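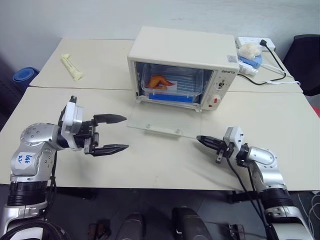 Guest House at Prendolness: Proposed Changes to the Midday Office

Posted by S_Makori
December 1, 2019

Members of the Oblates' Forum are informed that the community at Prendolness intends to move the midday office from 12.15 to noon. Guests will be asked to be in their places by the second bell. Lunch will follow directly, in silence, with reading. Comments may be left in this thread and will be passed to the Prior.
Sharon Makori, Guest Office

Reply by clultthorpe_oblate
I thank the Guest Office for the notice. I must record a reservation. Those of us who travel from Clultthorpe for the day depend on the bus, and it does not reach the gate until five past twelve. We should miss the hymn and the first psalm on every visit.

Reply by H.Hartley
The same difficulty was raised when Vespers was moved, and the community allowed late arrivals to sit in the north aisle. I would ask that the arrangement be extended to the midday office.

Reply by F_Haugland
With respect, I do not agree. The hours belong first to the community, and guests fit themselves to them. Noon is also the older custom of the house. The printed office book of 2000 gives it on page 243.
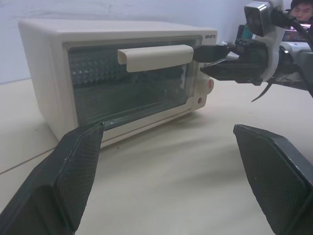 I would add that the change to 12.15 was made for one winter only and was never formally confirmed in chapter.

Reply by clultthorpe_oblate
Mr Haugland is correct as to the book, but the page he cites concerns feast days. Ordinary weekdays are dealt with separately.

Reply by F_Haugland
I have looked again and accept the correction. My view of the principle is unchanged.

Reply by B.Yan
May I ask whether the new time will apply to the Tunstall retreat group? We have six guests booked in December, two of whom cannot manage the stairs quickly.

Reply by S_Makori
It will apply to all groups. The lower door will be opened for Mr Yan's guests -- please write to the Guest Office with their names. The request concerning the north aisle has been sent to the Prior and his answer will be posted in this thread.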